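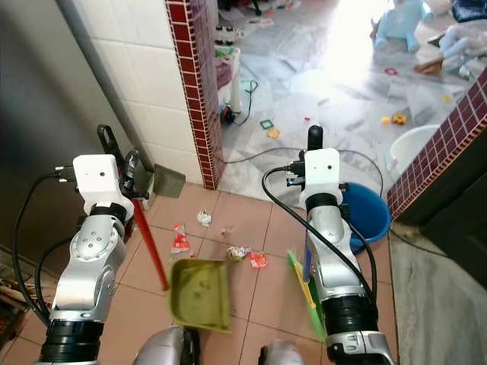 Floor by the tiled column, litter between pan and broom.

10 October 2018

Sweeping, ground floor, peach tile section. Continued from the January notes, which Onyekachi has in the Hollis binder.

Litter on the tiles at this point: red and white wrapper (crumpled), small white paper, yellowish wrapper, red snack packet, one tiny brown fragment. A few dark specks already in the pan. Pan is the olive-green one with the long red handle, broom is the green and yellow head.

Points to keep from today:

1. Grout lines. Fine grit sits in the gray joints and a straight stroke passes over it. Stroke diagonal to the joint, then a short second stroke along it. Hauwa prefers the joint stroke first. Tried both, no difference I could defend.

2. Wrappers. Light film lifts ahead of the bristles if the stroke is fast. Slow down for the last hand's width before the pan and keep the head low. Crumpled pieces roll and are easier than flat ones. Snack packets go in first, grit last - otherwise the packet drags the grit back out over the lip.

3. Pan lip. Has to sit flat on one tile. If it bridges a joint, a line of dust stays under the edge and you get it again on every pass. Move the pan back 2 cm and repeat until the line is gone.

4. Edges. The dark red tiles on the column and along the ledge collect dust at the foot. Do these before the open floor. The end of the bristle head reaches the column corner, the middle does not.

5. Pipe on the white wall. Not part of the floor job, but dust from it comes down afterward. Sakda wants it wiped first from now on. Agreed.

The pile in the left corner stays where it is until Modupe has sorted it. Sweep up to it and stop.

Weighed the day's sweepings on the Ruker scale: 211 g including packets. Most of that was grit from the doorway side. Golshifteh asked for packets to be weighed apart next time, so use two bags and write the weight on each.

Open items:
- bristles on the green and yellow head, check for splay after 7 sessions
- second pan, same width, ask Rivance for price
- gray concrete strip: grit behaves differently there, needs its own entry

Bags are on the lower shelf, labeled.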